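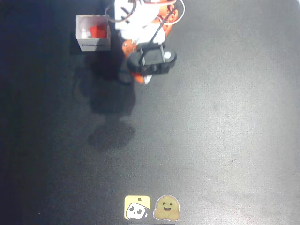

The little arm over the grey fabric, with the box on its left.

Bench rules for a small robot arm (the ones I stick to)

I keep getting asked how I run a desktop arm in the same shed where I glue chair legs and fix toasters, so I've typed up the sheet that hangs over my bench at Dratbridge. It started as 16 rules and I've whittled it down to 11, and a few of those are pretty much the same rule said twice. Sorry in advance for the rambling!

Start with the surface. Felt or a dense fabric is my favourite, because small parts don't skate away when the jaw nudges them (I used bare melamine for ages and spent half my life on my knees under the bench). Go for a dark neutral colour if you can. It does show every speck of lint, so run a lint roller over it before each session, and pull it flat and clip it at the back.

Next, keep the reach clear. Set the arm to full stretch with the power off, swing it by hand from side to side, and chalk the curve it makes. Nothing lives inside that curve except the thing being picked up and the thing it's going into. No coffee, no phone, no screwdriver you'll "only need for a sec". I add a hand's width outside the line as well, and that's where my fingers stop.

Boxes! A small open white cardboard one makes a terrific target, and something bright red to go in it is easy to spot from across the shed. Fold the flaps right down or cut them off. If the box creeps when it gets bumped, two dabs of removable putty underneath will hold it.

Cables are where I've come unstuck most. Leave a loose loop beside each joint, enough that the arm can bend all the way without tugging, but not so much that it droops into the jaw. I check mine every 25 runs and write it in the Ikesix logbook, a cheap squared-paper thing I'm weirdly fond of. My last cable lasted 467 runs before the sheath wore through at the elbow, and I only know that thanks to the logbook.

Then the lamp. Glare on one side of the cloth plays havoc with anything relying on a camera, so angle the light away or hang some baking paper in front of it (well clear of a hot bulb, please). The arm will still throw a shadow. Leave the lamp in the same spot every time and mark the base with tape.

The serious ones: switch within reach of your non-working hand. Hair tied back, sleeves rolled, no lanyards. Power off before you touch a screw, even for a quick nip-up. Kids watch from the other side of the chalk. First run of the day goes at the slowest speed with an empty jaw.

I keep spare horn screws in an Ansari lolly tin and the hex keys in the Dostena drawer, second from the top. If you put them back somewhere else, please write it on the sheet.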